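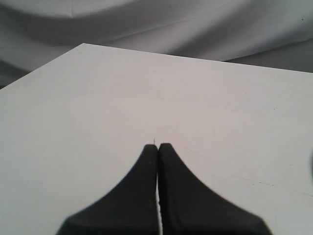 Home Tips Kitchen Garage Paperwork About

Glove box and kitchen drawer: getting your car papers in order

Posted 5/31/25

I got pulled over for a dead taillight last December and spent what felt like an hour digging through napkins, straws and an expired parking pass looking for my registration. The officer was nice about it. I was sweating anyway! So here's how I keep the car papers now, both in the car and in the house, and it has held up well for me.

In the car

Take everything out of the glove box first. Everything. I found three years of old insurance cards, and when I was nervous they all looked exactly alike. Shred the old ones and keep only the current card.

Put registration and insurance in a flat, bright envelope (mine is orange) and keep it on top of the owner's manual, never under it. If your state lets you show insurance on your phone, save a picture of the card too, and make sure it opens without a signal. Mine didn't the first time I tried.

Clip a pen to the envelope. Pencils are better if you park outside in winter, when a cold pen will just scratch at the paper.

I also keep one index card with my insurer's claims number, the tow company and my sister's phone number, written big. I know her number by heart on a normal day. After a fender bender I could barely spell my own street.

Don't leave the title in the car. It goes in the house with the birth certificates.

In the house

I use a Hashemi accordion folder, the kind with a flap and an elastic. Any folder with a flap will do, but get one that closes, or the small receipts slide out the side. My pockets are Title, Insurance, Repairs, Tickets and Court, and Other. Other is mostly tire stuff.

When a ticket comes, I write the due date on the outside of the envelope in marker before I even read the rest, and then it goes on the calendar twice — once on the day and once a week ahead. I paid a $33 parking ticket late one year and the whole mess came to $200 by the time I was done with it. For a meter!

If you mail a payment, make a copy of the check and the ticket side by side. If you pay online, print the confirmation page. Emails get buried (I had 2,000 unread last time I looked, please don't judge).

If it's more than a parking ticket

My neighbor Montri Paisan worked the front desk at a law office in Multach for years, and he gave me the best tip on this page: write down what happened the same day, on paper, with the time and the weather and which lane you were in. Stick to what you saw and heard. Then don't post any of it online. If there's a lawyer, hand the notes to the lawyer and let them decide what to do with them. Anything with a court date on it deserves a call to someone who does this for a living. I'm only good for folders.

How long to keep it all

I keep repair bills until I sell the car. A shop in Hotport once tried to charge me $835 for a part that was still under warranty, and the old bill settled it right there at the counter. Ticket receipts I keep for good, they're thin. Insurance policies I toss a few years after they end, unless there's a claim still open.

Next up is the garage door opener manual, which I still can't find.

Get new tips by email once a month. Enter your address to sign up. You can unsubscribe at any time.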